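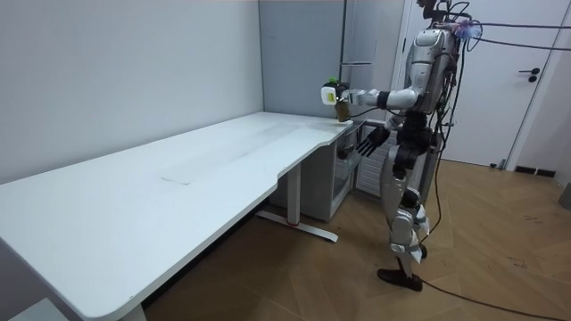

Jemal logged the bottle at station 15 and wrote "desk, white, clear" in the remarks column. The procedure gave one bottle one line. He had filled 494 lines since August.

Jenkins read the sheet from the doorway.

"Contents?"

"Not stated."

"Volume?"

"Not stated. Daltik sends them like that."

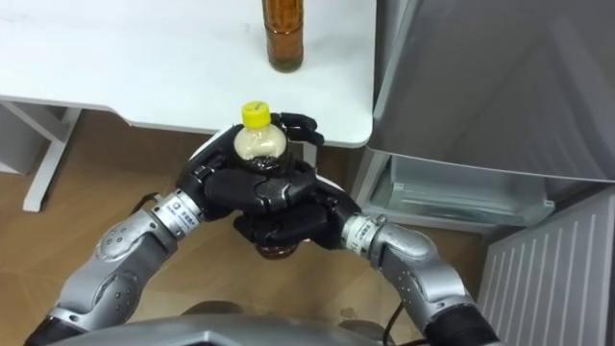 Jenkins initialed the line. Under Pritchard rules a bottle without a stated volume went back to Edero with a form, and the form needed two signatures.

"You sign first," Jemal said.

Jenkins looked for a pen.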